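PC Hardware Basics, Week 3 handout: Parts Out, Parts In

Hi all, Tuva here. These are my notes from the evening session, typed up for the folks who asked for them (and for the three of you who missed it, you know who you are!). They follow the order I talked in, more or less, so there's some wandering.

Last week we stuck to names. This week is hands, and I want you to get used to having a home for every part while it's outside the computer. When I started at Mavano I put memory on top of a cardboard box, put the box on a chair, and then sat on the chair. So now I'm a tray person. Every part gets a spot, and the spot is the same every time.

Before you touch anything: shut down, pull the power cord, hold the power button in for a few seconds. Strap on, clip to bare metal. Sleeves up. Lay the tower on its side with the open side facing the ceiling, and have the tray right next to it so you're never carrying a part across the room.
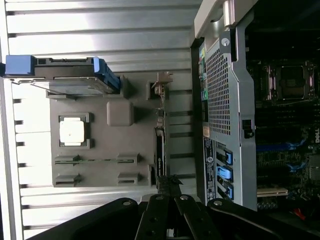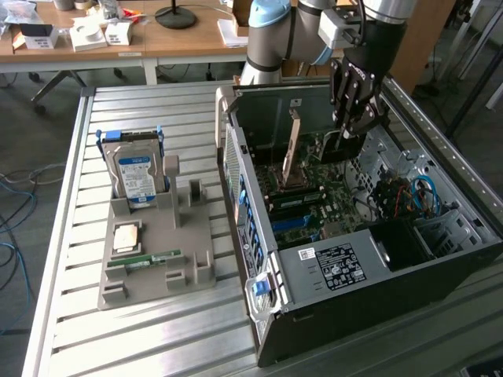 Memory first, because it's forgiving. Open the latches at the ends of the slot, and the module comes up enough to grab. Hold it by the short edges, please! Going back in, find the notch in the gold edge and match it to the bump in the slot. If it won't go, it's backward nine times out of ten. Push straight down on both ends until it clicks. It takes more push than you'd like.

Then the hard drive. A 3.5-inch drive often sits in plastic rails or a caddy so it can slide into a bay with no screws at all. Kohei asked if you can leave the rails on when you set the drive aside, and yes, I always do, they're a pain to find again. Unplug the data cable and the power cable by the plugs, never by the wires. And don't drop it. Don't even set it down hard.

Expansion cards: free the bracket at the back of the case first, THEN check for a little catch at the end of the slot. Rock the card gently lengthwise, not side to side. I've broken exactly one slot in my life and it was the catch I forgot.

Processor last. Lift the lever, open the frame, lift the chip straight up by its edges. Fingers off the contacts. The little triangle on the corner of the chip goes to the triangle on the socket, and you use no force whatsoever, you just let it drop into place. If you feel yourself pushing, stop and call me or Mio over.

For next time: do the memory swap twice at home if you have an old machine you don't care about, and write down the order you took things out. Reversing your own list is the easiest way to put it all back. Alžběta has the spare straps, bring hers back this time. Reading is the chapter on power supplies, skip the section on fan curves.

Questions go to Tuva Sundqvist, Prilthorpe Evening Classes, front desk | © Prilthorpe Evening Classes | Back to top

We use cookies to remember your settings. Accept | Decline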